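I have been learning Danish for 12 weeks, mostly so I can order lunch on Anholm without pointing. My vocabulary is now excellent on the subject of turtles. Pronunciation is another matter – my neighbor Abdelilah Nasr asked through the wall if I was all right.

The app says I'm on a streak of 11 days. It doesn't say what I should do with a turtle.
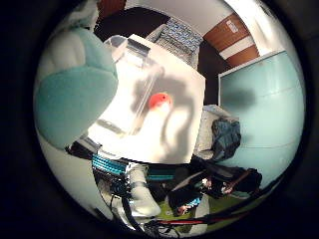
I've moved on to numbers, and the Danes have done something unkind to fifty. I plan to buy three of everything and stay out of trouble.

Recent posts
Undine and the leaking kettle
January, reviewed
A bus to Vitgate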